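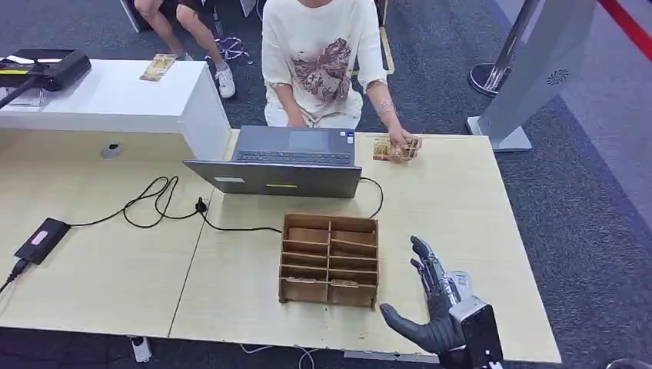 Workshop > Storage > Small parts

Divided cardboard trays are the cheapest way to sort screws, connectors, fuses and adapters before they go into permanent storage. The tray is made from one carton and a set of slotted strips, with no glue in the grid. The layout used on this page is two columns by five rows, the same as the open-topped brown organizer on the table, and it suits parts up to the size of a matchbox. Larger items need a wider grid, covered at the end.

14 shares | 6 comments

Materials

One single-wall carton, cut down to a height of 50 mm. Scrap cardboard of the same thickness for the partitions. A steel rule, a sharp knife, a pencil and a cutting mat. The Dedham small carton is a convenient size, but any box with square corners will do.

Cutting the partitions

1. Measure the inside length and width of the carton at the base. Cartons often spread at the top, so do not measure there.
2. Cut one long strip to the inside length and four short strips to the inside width. All strips are 50 mm high. Run the flutes vertically; strips cut the other way fold under load.
3. Mark the long strip into five equal parts. Cut a slot at each of the four marks, from the top edge to half the height.
4. Mark the center of each short strip and cut one slot from the bottom edge to half the height.
5. Make each slot the thickness of the board. A loose slot lets the grid lean.

Assembly

Stand the long strip on the mat and press the short strips down over it. Lower the finished grid into the carton. If it bows, trim 1 mm from the long strip — never from the carton.

Loading

Put the heaviest parts in first, one type per compartment, and label the rim in pencil. Keep the total under 600 g. For cables, leave out two adjacent short strips, or use a separate box; a power cord with its adapter will push a narrow partition over.

For a wider grid, use the Druvis pattern: one long strip, two short strips, six compartments. Slot depths are unchanged.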